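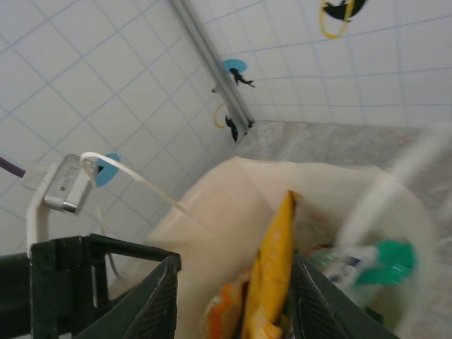 Climemier: bag packing with two arms

Climemier is the control and data tooling we use at Drustthorpe to run two rail-mounted arms over one tabletop. This release covers a single family of jobs: snack packets and a shopping bag. It sounds small, and it has kept us happily busy since November!

The package holds three things: a recorder that lines up the camera streams with the joint readings, a set of filters for cleaning the recordings, and a policy runner called Majali that sends commands back to the arms. You can use any of them alone. If you only want the data, skip to Data.

What is in a recording

Each recording is a folder with joint positions, gripper openings, the text of the instruction and the video streams. There is one fixed view of the table, plus close views from the grippers. We keep everything in plain files, so you can open a folder and look around before writing a line of code (please do, it saves so much time later).

Full release: 2781 recordings
Clean subset: 1593 recordings
Held out for testing: 106 recordings

The held-out part never goes into training. The loader checks this at startup and will stop if it finds a match.

Thin material

Bags are the fun part. A packet keeps more or less the same outline from one moment to the next, while a bag folds, leans and lets light through. Our first grasp detector looked only at how far the fingers had closed, and with a thin sheet that number is nearly the same as for an empty gripper. Version two adds the close view to the decision.

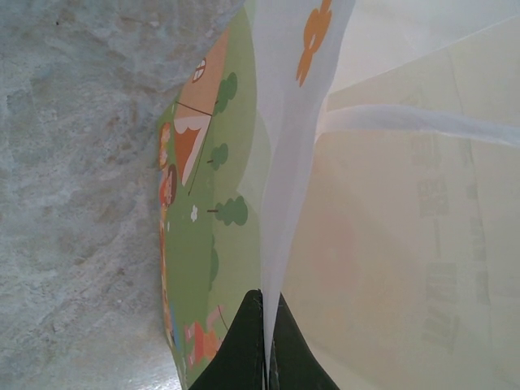
Close view with a thin translucent sheet pinched between the fingers.

The detector gives a score from 0 to 100, and Majali reads it before every lift command. You can change the cutoff in grasp.yaml. A low cutoff makes the arms bolder with stiff packets, and a high one is kinder to soft bags. We would love to hear what works on other grippers.

Two arms, one table

Both arms share a single clock and a single planner. The planner gives each arm its own region and a shared zone in the middle, where only one gripper may enter unless the task file says otherwise. For bag work we do say otherwise: one arm stays close to the rim and the other handles the packet. A typical start has the bag in the middle and a packet lying flat beside it.

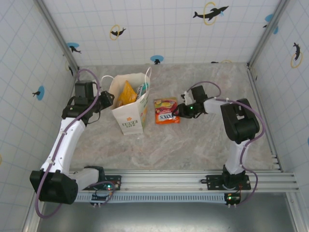 The task file for this kind of job is bag_pair.yaml, and it is short enough to read in one go. It names a role for each arm, the order of the steps and the distance the two wrists must keep from each other. Swap the roles and the planner mirrors the whole thing — no new code needed, and it still makes us grin when it runs.

Getting started

1. Install the package and run climemier check. It lists every camera and motor it can reach.
2. Run climemier replay on any folder from the clean subset, with the arms powered off. The viewer shows all streams side by side.
3. Power the arms and run the same replay at low speed.
4. Start Majali with bag_pair.yaml.

Known limits

Motion blur in the close views is common during fast wrist moves. The filters mark those stretches and leave them in place, so you can decide for yourself.

Printed artwork on bags can pull the segmentation model off course. It sometimes treats a cartoon as a separate object. A fix is in the works on the pliltent branch, named after our labeling tool Pliltent.

Loose cables in view are not masked.

Changes

27th June: new grasp detector, mirrored roles, faster loader. Old task files still load, but the wrist distance now has to be set by hand.

Bug reports are very welcome. Attach the folder name and the log from climemier check, and tell us which gripper you are running.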